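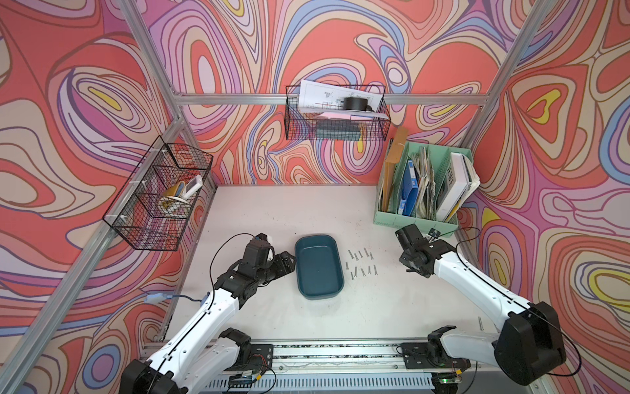

Zum Entwurf der Arbeitsregeln für die Zweiarmplätze habe ich mir jetzt ein paar Tage lang eine Antwort verkniffen, aber Abschnitt 5 kann ich so nicht stehen lassen. Dort heißt es, die Arbeitsfläche sei vor jedem Lauf »frei von losen Kleinteilen« zu halten. Wer das geschrieben hat, denkt an eine Schweißzelle. Bei uns sind die Kleinteile die Aufgabe: Die Schrauben liegen rechts neben der Schale, teils stehend, teils flach, und eine einzelne ganz außen vor der rechten Wand. Nach dem Wortlaut dürfte an diesem Platz niemand einschalten. Nach dem Sinn der Regel müsste man sich vermutlich eher um den Ordnerständer hinten in der Ecke kümmern, denn der rechte Greifer steht erhoben davor, und über Ordner und Umschläge sagt der Entwurf kein Wort.

Startseite > Listenarchiv > AG Arbeitsregeln > Entwurf Zweiarmplätze

11. Februar 2022, von: Werkstatt Prallilport

In der vorigen Mail stand:

> Wir haben uns bei den Formulierungen bewusst an den
> Skandance-Leitfaden gehalten, damit wir nicht bei null
> anfangen. Der ist in Adstead seit April in Gebrauch und hat
> sich dort bewährt. Ich schlage vor, dass wir ihn mit seinen
> 14 Punkten übernehmen und nur die Firmennamen ersetzen.
> Einwände bitte hier auf der Liste, sonst gilt der Text als
> angenommen.

»Hat sich bewährt« – woran wurde das gemessen? Ich habe in Adstead nachgefragt und eine Abhakliste bekommen, auf der jeder Punkt an jedem Tag abgehakt ist. Das belegt, dass jemand einen Stift hatte. Ob die Regeln irgendetwas verhindert haben, steht da nicht, und auf Nachfrage konnte es mir auch keiner sagen.

Konkret habe ich folgende Einwände:

Punkt 4 verlangt einen »definierten Ausgangszustand«, ohne zu sagen, wer ihn definiert und wo er steht. Solange das kein Blatt am Platz ist, mit Lage von Schale und Teilen, kann jeder behaupten, er habe ihn hergestellt. Die Ablagekörbe an den Wänden gehören dann übrigens mit auf das Blatt. Papier, das über den Korbrand hinaussteht, ragt in einen Raum, den wir nirgends als gesperrt oder erlaubt bezeichnet haben.

Zur Kabelführung steht im Entwurf »ordnungsgemäß«. Das ist keine Vorschrift, das ist ein Seufzer. Ein Kabel, das in einer Schlaufe über den Arm läuft, kann völlig in Ordnung sein oder beim nächsten Umgreifen hängen bleiben. Entweder wir schreiben hin, welche Stellung man von Hand anfährt, um das zu prüfen, oder wir streichen den Satz.

Dann die Wartung nach 1.000 Läufen. Woher kommt die Zahl? Im Leitfaden steht keine Quelle, und was als Lauf zählt, steht auch nicht drin. Ein abgebrochener Griff? Ein Neustart in Isah? Das Protokoll dort zählt beides mit, unser Papierprotokoll keins von beiden. Ich vermute, dass die Zahl einfach rund war.

Ich bin nicht gegen Regeln. Aber ein abgeschriebener Text, den alle abzeichnen und an den sich wegen Abschnitt 5 schon am ersten Tag keiner halten kann, bringt den Leuten vor allem bei, dass man Abzeichnen und Einhalten trennen darf. Da lasse ich lieber die Hälfte der Punkte weg.

Mein Gegenvorschlag für Abschnitt 5: »Auf der Fläche liegen nur die Teile, die das Aufgabenblatt nennt. Alles Übrige steht außerhalb der Reichweite beider Arme oder ist im Aufgabenblatt als fester Aufbau eingetragen.« Über das Wort Reichweite wird man streiten müssen – die mechanische ist eine andere als die in der Software begrenzte, und ich würde die mechanische nehmen.

Das hier ist ein Einwand im Sinne der vorigen Mail, der Text gilt also bitte nicht als angenommen. Wer die Messwerte aus Adstead doch noch findet, möge sie an die Liste schicken.

Diese Website verwendet Cookies, um das Listenarchiv bereitzustellen. Einstellungen ändern | Alle akzeptieren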